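Teaching the arm by hand is slow, says the operator on the Flulura project. "First week I got 2 clean runs a day. Now it's almost 1,000 in the folder."
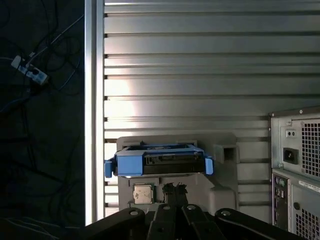
The drive caddy was the hard one - too much squeeze and it tilts. "You feel nothing through the remote. So you watch the fingers, go slow, then go slower." Bad demos get tossed. 503 so far.

Why not just program it? "Tried. 7 tries, gave up." Laughs. Then back to teh controls - one more before lunch. 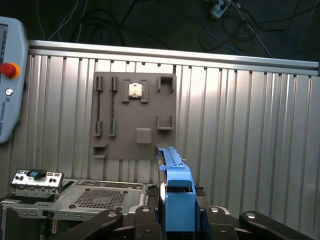
Tovum Remote Handling Team

Next up is the chip. "Smaller, flatter, no handle. Ask me again in May."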